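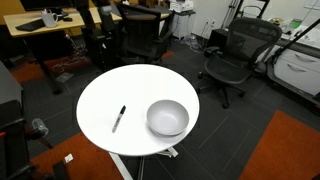
Moved to Nodcombe in January and I've been trying to learn the bus system without a car. The 600 runs out to Plasurholm every hour, except Sundays, when there are two all day. I keep the departure times on a card by the door. A black marker and a bowl on a white table.

The driver doesn't give change. Exact fare or you lose the difference.

If you miss the last one back, walk to the Prondow stop. It's around 2 miles, flat, with a sidewalk most of the way.

New timetable starts 2025-07-27. The evening bus leaves earlier now - check before you go. The one posted at the Plasurholm shelter is still the old one.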